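Clendau Growers Board > Soil, margins and wildlife > Mowing the flower strips – once or twice?

Started by bvenckus, September 2018

bvenckus
We sowed flower margins along the two long fields at Dikitz in spring last year, 19 metres wide on the road side and narrower by the ditch. First summer was good, mostly annuals. This year the perennials came through but the ditch side is full of dock and creeping thistle. My neighbour says cut the whole lot now and again before winter. The seed supplier's leaflet says one cut, late, and take the cuttings off. Which do people do here? Heavy soil, was in barley before, and it had a lot of nitrogen over the years.

Birutė Venckus

hedgebottom
One cut. Ours has had one cut every year since we put it in and it is fine. If you cut in late summer you take away the only thing still flowering for miles once the rape and beans are done.

oldmill_tam
Depends what is in there. On soil that has been fed for years, one cut gives you grass and dock and in three years you have no flowers at all. I went to two cuts and it got better. Taking the stuff off matters more than the number of cuts.

hedgebottom
Better for what? Better looking, maybe. The insects are using the stems and seed heads as well as the flowers. Every time you go through with a mower you kill a good share of what is living in there.

oldmill_tam
You don't have to cut it all on the same day. Half now, the other half in spring, swap sides the year after. I said two cuts, I didn't say shave it.

B. Paju
I have done it both ways on the Sakalauskas land and would go with Tam on rich ground. We have 21 strips there under the same scheme. The ones cut once and left lying are nearly all cocksfoot now. The ones where we baled and carted it off still have knapweed, yarrow and some wild carrot. Same seed mix, same year.

The thistle is a separate question. Don't wait for the main cut, top the patches when they are in bud and leave the rest alone.

Baiba

bvenckus
Thanks both. Baiba, what do you do with the bales? I can't feed it with ragwort in there, and there is some.

B. Paju
Ours goes on a heap in the corner of the yard and rots. Not in the strip, or you just put the nitrogen back in one place and get nettles. Pull the ragwort by hand before you cut if it's only a few plants, gloves on.
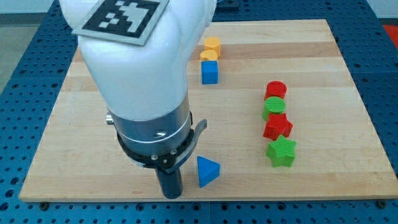 While we are on this, the scheme rules changed in August and some people may have missed it. You now have to leave at least a third of each strip standing over winter if it is wider than six metres, and they want the standing part marked so that whoever comes to look can find it from the track. We used to mark ours with canes and tape and the deer had most of them down by Christmas. This year I am using short posts with a square plate on top, painted in black and white blocks with a thick black border, much like the marker on the white arm in the photo, only bigger. It shows up against dead stems much better than tape. Put them on the field side so that the mower driver sees them too.

hedgebottom
A third standing is what I have been saying for years.

ditchwater
Is that rule for everybody or only for those who signed up under the new agreement? My paperwork from Dridinard says nothing about a third. We have 1376 metres of strip in total and I have already cut all of it.

B. Paju
New agreements, and old ones at renewal. If yours still has time to run I think you are all right, but ring them and get it in writing.

ditchwater
Will do. They never pick up before ten.

oldmill_tam
One thing on the plates. Use outdoor paint and do the back edge as well. I had plywood ones for the footpath and the damp got in from behind.

bvenckus
So the plan here is: ragwort out by hand this week, cut the ditch side and cart it off, leave the road side standing until spring. Is a cut at 100 millimetres low enough? The mower won't go much lower on that ground without scalping the ridges.

oldmill_tam
Fine. I wouldn't go lower anyway with frogs about near a ditch.

hedgebottom
I still think you will be sorry about losing the late flowers on the ditch side. Is there any fleabane in there? If so, leave that bit out, it was covered in hoverflies here last week.

bvenckus
There is a patch by the culvert, I think it is fleabane. I can go round it.

B. Paju
Go round it. And do the ditch side in the dry if you can, baling it wet is miserable and you will rut the margin.

ditchwater
Rang Dridinard. Old agreement stands until renewal, no third needed this winter. They are sending a letter.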